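Huvley Seed Swap: Your Questions

When is it?
The first Saturday in March, doors at 11. We had 30 tables last year and I still didn't get around them all!

Do I need seeds to trade?
Nope! Come empty-handed and take up to 3 packets home. Somebody always has too many tomatoes.

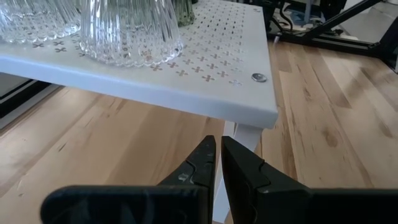

How do I sprout old seeds?
Test a few first, on a damp paper towel in a warm spot. If most of them wake up, sow the rest. Bigger seeds like beans can soak overnight, and any clear glass will do, even a fancy ribbed one, so you can watch them swell (my favorite part). Drain them well and plant the same day.

Can I bring store-bought packets?
Yes, opened or not. Write the year on them, please.
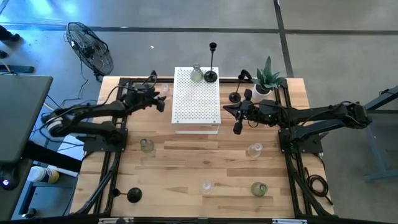

Lucyna Olszewski wrote in to say that her peppers did nothing for three weeks, then all came up at once, so please don't give up on yours too early. Great advice! Peppers love warmth and take their sweet time.

Is there parking?
Behind the Wunness hall, off the side street.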